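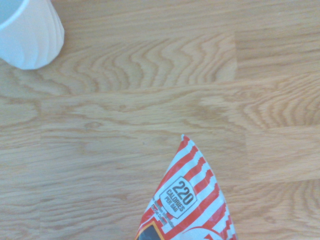

How do you keep a shared table clear?
Everyone who sits down takes away what they brought, and the table gets wiped at the same times every day.

COLSIDE ASKS 400 MEMBERS TO LOOK AT THEIR TABLES AGAIN
Shared-office operator opens the Clear Table plan in all four buildings

Sun 9 August - Colside, which rents desks, meeting rooms and lunch space to small businesses, today announced Clear Table, a housekeeping plan for the long tables where its 400 members eat, drink coffee, hold meetings they could have held elsewhere, and leave things.

The plan begins tomorrow in all four Colside buildings, including Mkhize House, the oldest and by general agreement the stickiest. It replaces the Table Policy, a nine-page document that members received in January and used mostly as a coaster.

Clear Table fits on one card. The card says that cups go back to the counter, wrappers and snack bags go in the bin, and laptops go wherever their owners go. Anything still on a table at 11 a.m., 3 p.m. or 6 p.m. will be moved to a tray on the side shelf, where it can be collected without a conversation.

"We chose those tables for the wood," said Onni Turunen, head of buildings at Colside. "Pale boards, lots of grain, some of it straight and some of it going up and down like a bad week. I spent most of a winter picking them. Then we opened the doors and I didn't see them again until a holiday weekend."

Turunen said the typical offender is small. A cup gets set down near a corner by someone who plans to come back. A bag of chips is opened toward the other end and left with three chips in it, which in his view is a legal maneuver. Neither takes up much room, but the next person to arrive reads the table as taken and goes to eat at a desk. By mid-afternoon a table built for a dozen people is fully reserved by groceries.

Under the new plan, an unattended cup does not hold a seat. Neither does a scarf, a phone charger or a banana. Members who need to step away for a call may leave a Colside place marker, available at the counter, which is good for 20 minutes and has the time written on it in pencil. Pens were considered and rejected on the grounds that the members own pens.

ABOUT THE WIPING

Each table will be wiped after each clearing, along the boards and then once across the joins, where crumbs go to retire. Staff will use a damp cloth followed by a dry one. Members are welcome to wipe a table themselves at any hour and will find cloths in the top drawer at each counter. They are asked not to use the green scouring pads, which are for pans, or the sleeve of a sweater, which is for the person inside it.

Colside also wishes to settle a matter raised repeatedly in the suggestion box. The dark spots in the wood are knots. They do not come out. One member of the Rultia Street building worked on a knot for most of a lunch hour this spring and has since been thanked for the effort.

Wavy patches in the grain are part of the board as well, and do not mean that anything has been spilled. If a mark is sticky, it is a spill. If it is not sticky, please leave it alone.

ABOUT THE TRAYS

The company has bought 1,000 fiber trays, partly because that was the smallest order the supplier would take. Those not needed for stray belongings will be handed out for lunches, and members who carry food to the table on a tray have been known to carry the remains away on it too.

Items on the side shelf will be kept until closing. Opened food will then be thrown out. Cups belonging to Colside will be washed and put back, and cups belonging to members will be washed and put on the high shelf, which is the same high shelf as before and is filling up. Anyone missing a favorite cup is encouraged to look there before writing to the whole building.

A short trial took place at Mkhize House in the spring. Olanrewaju Osagie, who runs a two-person bookkeeping firm on the second floor, was among the members who took part.

"I was against it," said Osagie. "I had a system. I'd leave my tea at the window end around ten and it would still be my seat at noon. The first week, I came back and my tea was on a tray and a stranger was eating soup in my place. He was perfectly nice. We've had lunch several times now, so I suppose the plan works, but I'd like it on record that it was my seat."

It is now on record.

WHAT IS NOT CHANGING

Members may still eat at the long tables all day. Snacks of every volume are allowed, including the loud ones. Birthday cakes may stay out until they are finished, and experience suggests this needs no rule. The jigsaw puzzle at Rultia Street, now in its second year, is exempt from clearing and has been given its own table near the printer, together with a note asking whoever has the corner piece to consider their position.

There are no fines. The old policy included a schedule of fines, and over its whole life it raised the price of one sandwich, which was never paid.

QUESTIONS FROM THE BRIEFING

Members at last week's briefing asked whether a water bottle counts as a cup. It does. They asked whether a meeting may run through a clearing time. It may, and staff will work politely around it. They asked whether coasters are required, and Turunen replied that they are not required but that he would notice.

A final question, on whether management's own tables would be included, was answered after a pause. They will be.

VISITING

Reporters who cover workplaces, furniture or crumbs can see the tables at Mkhize House on any weekday morning. The best time is shortly after the 11 a.m. clearing, when the boards can be seen from end to end. Coffee is provided. Please return the cup.

ABOUT COLSIDE

Colside runs four shared-office buildings for small firms and people who work for themselves. Members share lunchrooms, meeting rooms and Trumel, the company's booking app, which now sends a reminder five minutes before each clearing. The reminder can be turned off. The clearing can't.

Press contact: Onni Turunen, Colside, Mkhize House, front counter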